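Shared workshop's robot arm can clear a table, its builders say. Slowly, and with help.
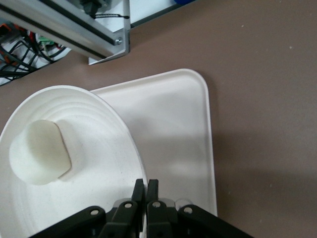
The Stuta arm's gripper over a white bowl and tray at the Manalo workshop.

08/03/2022

STULLAU — Members of the Manalo shared workshop have spent their evenings since June building a robot arm meant to clear dishes from a table. They call it Stuta, and they say it could be in a few local kitchens by next year. After an evening watching it, that date looks hopeful.

The arm is bolted together from hobby parts and whatever was on the workshop shelves. Wiroj Nakpan, who started the project, puts the bill so far at $690, not counting tools or anyone's time. The gripper is a two-finger design with a small camera mounted close by, so the control software sees the dishes from the hand's point of view.

The job it has been given sounds easy enough. Pick up a small white cylinder, put it somewhere else, then deal with the bowl and the tray. The cylinder stands in for a cup. Nakpan says real cups will come later, once the grip force has been sorted out.

According to the group's own log, the arm has made 196 attempts at the cylinder and got hold of it in 92 of them. That is a little under half. The log does not say how many of those ended with the cylinder in the right place, and Nakpan said he had not been keeping track of that part.

"A grab is a grab," he said. "Placement is a software problem."

It may be, but anyone hoping to have a table cleared will want both. The bowl is harder still. It has a broad, flat rim, and the fingers have to come in at the correct angle to get a hold on it. The tray has so far been moved only by people.

White dishes are another worry. White on white gives a camera very little to go on, and shadows from the arm fall across the same things it is trying to find. Lilibeth Cabrera, who wrote most of the control code, said the software sometimes takes the edge of a shadow for the edge of a dish. She has tried moving the lamp. A second lamp helped for a while, she said, until somebody needed it back at the sewing bench.

Cabrera is more careful than her partner about what the arm can do. She would like to see it run for 2 hours without a person stepping in before anyone talks about kitchens. The longest run to date is 11 minutes.

The group has also put in for money from Welix, a parts supplier that runs a small grant program for home builders. The application, a copy of which is pinned up by the workshop door, describes Stuta as "a working table-clearing assistant." Asked about the wording, Nakpan said the arm works and it is for clearing tables. Cabrera said she would have picked a different word. Welix has not yet answered the application, and did not reply to a message asking how it checks such claims.

There are good things to say about the build. The frame is aluminum extrusion, easy to buy and easy to cut, and the linkages in the gripper can be taken apart with ordinary tools. Nakpan plans to post the drawings and the parts list for free, which would let other people find out for themselves how far the thing can be pushed. He had promised them for June. They are now waiting on a rewrite of the wiring diagram, he said, and he did not want to give a new date.

The workshop will hold an open evening later this month, and visitors may watch the arm run. They are asked not to bring their own dishes.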